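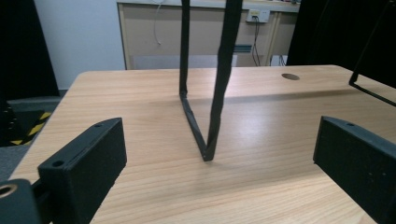 Light-colored wooden tabletop with a fine horizontal grain.

Durus Hardwax Oil, Clear Matte
Item 291

Durus is a one-component oil and wax finish for interior wood: tabletops, counters, shelves and stair treads. It soaks into the surface and leaves a thin matte layer that can be repaired in spots without stripping the whole piece.

Surface prep
Sand with the grain to 150 grit. Finer sanding closes the pores and reduces uptake. Vacuum, then wipe with a dry cloth. Moisture content of the wood must be below 12%.

Application
Coats: 2 (3 on end grain)
Tool: white pad or short-nap roller
Remove excess after 15 minutes
Recoat: next day
Light use: 53 hours after last coat

Do not apply over varnish or silicone polish. Oil-soaked rags can self-heat; soak in water and dry flat outdoors before disposal.

Sizes: 0.5 L, 1 L, 2.5 L. The 2.5 L can is out of stock until October.

Tinted versions are listed under Grellent. Technical questions: Helju Paulauskas, finishes desk.

Page updated Thu 6 September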